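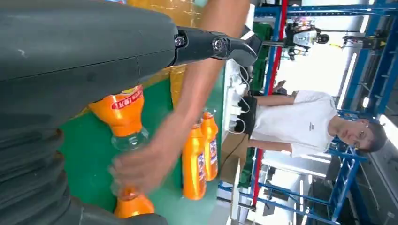
1/
A long thread about a small subject: how to sort bottles on a table. I have been doing it at Kuvis for almost a year and I have opinions now. Kuvis is a shop in Flirnstead where people bring back plastic bottles and we send them to be used again.

2/
I will write mostly about the orange ones. They are our most common bottle and also the most annoying. I would like to write it down while I still remember how confused I was in the first month.

3/
The color of the plastic tells you very little. At the start I made one pile of orange, one pile of clear and one pile of "other", and I was proud of it. Then my colleague asked me which of the orange ones go to Hekow and I had no answer.

4/
You sort by label first. On our table you can meet an orange bottle with a red label and white letters, and near it two orange bottles with a narrow label in white and blue. From two meters they are all simply orange. With us they go to different boxes.

5/
So the first rule is: turn the bottle until you see the label, then decide. It is slow for the first hour and after that the hand does it alone.

6/
We keep 3 groups for orange. Red label, white and blue label, and no label. The last group is the biggest after a rainy week, when people bring bags that stood outside and the paper is gone.

7/
About lying and standing. I lay the bottles on the side, parallel, with the label up. Many people prefer to stand them because it looks tidy. But a standing empty bottle falls if somebody only thinks about it, and then it takes its friends with it.

8/
Lying bottles can roll, this is true. Put two of them close together and they roll less. If the floor of your room is not level (ours goes down toward the door), lay them across the slope, so the ends point up and down the slope. I needed a surprisingly long time to understand this.

9/
How to pick them up: by the neck. The neck is narrow, you can hold it with three fingers, and your palm does not cover the label. Also the body of a thin bottle makes a terrible noise when you squeeze it, and after a full afternoon of that noise you don't want to talk with anybody.

10/
On the red label bottles the neck is clear, without color, and this helps me a lot. I can see from there if something is still inside. If there is, it goes to the sink before it goes to any box.

11/
Now the table. Our sorting surface is green and I recommend green to everybody. Orange on green you see immediately, also with tired eyes, also in the evening with the bad lamp.

12/
Before, we had a white table. White caps disappeared on it, clear bottles disappeared on it, and every scratch was gray and looked like dirt. I cleaned scratches for weeks. I mean I really tried to wash them off.

13/
At the side of the green there is a yellow-orange panel, partly covered with shiny transparent plastic. I have a small complaint about the color. When an orange bottle stops against it, you can look past it. I would have chosen blue, but I was not asked and now it is there.

14/
The plastic sheet I like. Wet things can touch it and you wipe it with one movement. The bad side is that it shines, and under the ceiling light you get white spots that move when you move your head. If you can find a matte one, buy the matte one.

15/
Somebody wrote to me last time: why don't you sort directly from the bag into the box? You can, if you have one kind of bottle. With mixed bags I always make a stop on the table. On the table you see mistakes. In the box a mistake is under forty other bottles and you find it when Hekow sends it back.

16/
And Hekow does send back. In October they returned 106 bottles from us, all orange, all the wrong label. It was my box. I still remember the number because I had to write it on the form, twice, in two different places.

17/
After this I changed the order of work and I think this order is good:
– empty one bag on the table, only one
– take out everything that is not a bottle
– turn the labels up
– red label first, then white and blue
– what is left, look at it again with a calm mind

18/
Why red first? Red on orange is the harder one for me to see, so I do it when I am fresh. If it is different for you, change it. A colleague of mine does white and blue first and has fewer mistakes than I have, so please don't take me too seriously.

19/
Boxes. We use normal brown cardboard, the kind you get from any store that is happy to lose them. One stays on the floor near the table. I tried a box on the table also, but it takes the place of the bottles and you are always reaching around it.

20/
Write on the box before you fill it, on the side and not on the top. When boxes are stacked the top is gone. I write with the thick black marker and only one word, for example RED. When I wrote long explanations, people did not read them, and I can understand that.

21/
A full week gives us 11 boxes in summer and much less in winter. People drink less cold things in winter, I suppose, or they don't want to carry a bag in the snow.

22/
Cables! We have a white power strip just past the table edge, with several plugs and adapters in it, and thin white cables that make loops. My advice for any sorting table: decide where the wet bottles go, and then put the electricity on the opposite side. Check it again every time somebody moves the table.

23/
Thin cables are a special problem, they catch on the flaps of the cardboard. You pull the box, the box pulls the cable, and the strip comes for a walk. Now I fold the flaps down inside the box before I slide it anywhere. It also makes the box a little stronger at the top.

24/
Caps. The eternal question! Our rule is caps on, because Ackroyd, who collect from us, want it like this. Before Ackroyd we had another collector who wanted caps off, and we had a bucket of caps that I still dream about. Ask your collector before you teach anybody anything.

25/
If caps stay on, close them properly, but let some air out first when you want to save space. Press the bottle gently in the middle, then turn the cap. Gently! If you press too much the label gets a fold and the next person can't read it.

26/
Clothes. A T-shirt with short sleeves is better than a sweater, the sleeve of a sweater drinks everything that is on the table. I like an apron too, but in July I work without it and accept the result.

27/
How many people? Two is very good. One turns and sorts, one takes away and brings the next bag. With three people around our green table the elbows meet. If you have a third person, give them the sink, with some nice music.

28/
And say aloud what you take. "Red." "Red." "Blue." It sounds silly for five minutes. But then the other person hears when you say red and your hand goes to the blue box, and this has saved me many times.

29/
Some numbers, for people who like them. The room can hold up to 3000 bottles if we stack well, and I have seen it close to this only once, after the town festival. You could walk only sideways. I don't recommend it and I also had a very good time.

30/
What I still don't do well: bottles with two labels. Sometimes a store puts its own sticker over the original one. Do I sort by the sticker or by what is under it? I was told "under". But to know what is under I have to peel it, and then it has half a label, and then what is it? If you work with this, please write me.

31/
Also I am looking for a better way to dry the necks. Water stays in the thread under the cap for days. At the moment we put them upside down in an old dish rack — it works, but the rack takes only a few and the rest stand in line like at the post office.

32/
Someone asked for the glue question from my old thread. Warm water and a bit of cooking oil, wait ten minutes, rub with a cloth. For the narrow labels you can often skip the oil. For the wide ones, no chance without it.

33/
Next time I write about the clear bottles, where the label is not the problem, but the bottom is. I need to borrow a few from the Flirnstead school kitchen first, they have the strange square ones.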